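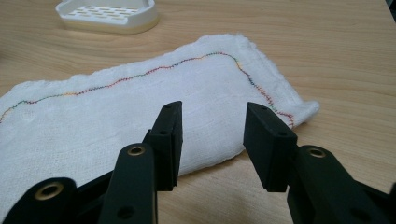
图1 毛巾折叠工位,桌面布置含皂盒一只

**致:** Reijo Valtonen(Skargate 基金项目部)
**事由:** Rarnwood 家务操作课题,第3期进展,截至十二月

Valtonen 先生:

上期报告发出后,您在回信里问了一句:“到底什么时候能叠毛巾?”本期报告就从这个问题写起。我的答复是,现在还不能,至少不能按酒店洗衣房或普通家庭的标准来叠。Lanevton 的合作方在季度简报里写了“已基本掌握织物整理”,这个说法我不同意,也请贵方在对外材料中暂不引用。

### 一、本期做了什么

本期只做一件事:一条白毛巾,木桌面,旁边放一只白色皂盒。任务写在纸上很短,把毛巾对折,边对齐,放到皂盒右侧。人工示范由 Wing-sze Siu 和 Oi-ling Cheng 轮流完成,共录得可用示范136段。另有37段因为抓取位置标注有误而剔除,剔除名单附在共享目录里,贵方可以抽查。

训练后的策略在验收时采用与上期相同的评分表。评分人是 Hui-mei Shek,她不参与训练,事先也不知道哪一轮用的是哪个版本。

### 二、结果,以及我为什么不乐观

毛巾平铺、边缘朝向机器时,第一次对折多数能做完。换成随手一扔的状态,成绩就掉得很厉害。常见的失败有这样几种:

- 夹住了两层,以为只夹住一层;
- 指尖合上了,布没有进来,程序照样往下走;
- 折完以后边是斜的,策略没有任何修正动作,直接判定结束。

第二种最让我担心。夹爪闭合到底和夹着一层薄布,在目前的信号里差别很小。Jin-sol Seo 试过调整阈值,薄布好了一些,厚的地方又开始误报。她的意见是要换传感方案,我同意,但这笔钱不在本期预算里。
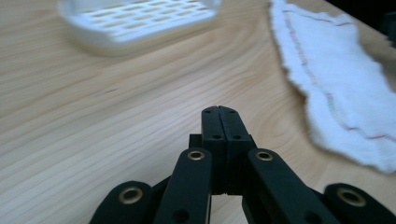
摄影/Oi-ling Cheng

毛巾有绒毛,边缘也不是直线,所谓“对齐”在评分时就有争议。彩色缝线本来被我们当作方便的参照,模型学得也快。可是换上没有缝线的毛巾,对齐误差立刻变大。我怀疑它学到的是那条线,毛巾本身学到多少很难说。上期报告里那组好看的数字,恐怕也要打折扣来读,这一点应由我负责,当时没有做对照。

时间方面,机器完成一次对折约2分钟,还要有人站在旁边。Cheng 叠一条毛巾只是随手的事,我没有给她计时,觉得没有必要。

### 三、关于门店试点

Liao 那边仍希望尽快把设备放进门店,先做毛巾,再做台面归位。我的建议是推迟。店里的台面不会只有一只皂盒,光线也会变,顾客会把东西放在任何地方。目前的系统在自己的桌子上都需要人看着,搬过去以后,店员等于多了一件要照看的东西。

如果贵方出于其他考虑仍要推进,请至少接受两个条件:打烊后运行;每次失败都记录,包括店员顺手补救的那些。后一条比较难落实,上次外部演示的记录表上几乎没有失败,我看了录像,和表对不上。

### 四、下期计划与待批事项

1. 补做无缝线毛巾的对照,评分表不改。
2. 指尖传感方案先做小样,由 Seo 出报价,单独报批。
3. 皂盒的位置每轮变动,不再固定。
4. 暂停新增家务种类。原计划中的擦台面和收餐具,建议顺延。

人员没有变动。经费支出见附表,设备维修一项略有超出,主要是更换连杆件,由差旅结余抵补,请予确认。

第2项请尽早答复,它决定下期能不能按时开始。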